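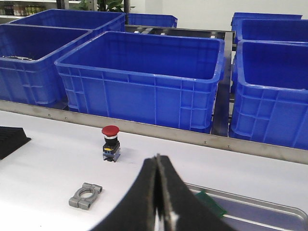 Figure 4. Open blue crates behind a metal rail.

4.2 Do shims reduce brake noise?

Most of the claims made for aftermarket brake pad shims rest on very little. The catalogs we collected promise quieter stops, longer pad life and cooler fluid, often in the same line of text, and few say what the shim was compared with. A new shim is nearly always fitted along with new pads, fresh grease and cleaned slides. Any one of those could quiet a noisy brake. The earlier work by Ormsby and Ormsby has the same problem: Elsie and Darcy Ormsby changed the pads and the shims together and then gave the credit to the shims.

We tried to separate the two. Pads from a single Sotance batch were fitted to the front axle of each test car, with a bonded Otitach shim on one side and a bare backing plate on the other. The sides were swapped after 600 miles. Drivers were not told which side had the shim, though we can't rule out that a few of them guessed. The cars were then run to 3,000 miles, with noise logged at low speed in the morning, when drivers complain most.

The shimmed side was quieter in the first period. After the swap the difference shrank, and by 1,000 miles we could not tell it apart from the difference between one car and the next. A buyer reading only the first set of logs would come away with a much better opinion of the product. We suspect that many of the published results stop at that point, and we would like to see the later readings before accepting them. Aigner's figures, which were shared with us in full, show a similar fade.

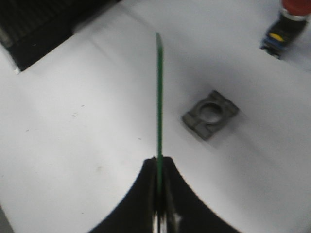
Flatness is the property that suppliers mention most and document least. Stubbs lists its shims as "flat to spec" without giving the spec, and Welari gives a limit but no method. Our own first check was a quick look along the edge of each part, and we no longer trust it. A thin plate held upright and seen almost exactly edge-on, like the green one between the black fingers, shows as a narrow strip and says next to nothing about its face. A shallow dish in the middle of a shim can be hidden in the same way. We went back and checked every shim on a surface plate with feeler gauges, and had to throw out nearly 10 percent of those that had passed by eye. Whether a dished shim makes more noise on the car is a separate question – we have not tested it, and neither, as far as we can find, have the people selling flat ones.

Two objections were raised in review. Fletcher Tautahi argued that swapping sides disturbs the pads and may cause noise of its own. That is fair, and it would blur the later readings. It would not explain why the cars that were taken apart and put back together without a swap showed the same fade. Darcy Wihongi asked whether a heavier shim would have done better. It might have. The heavier parts we ordered did not fit the caliper without force, so they were left out.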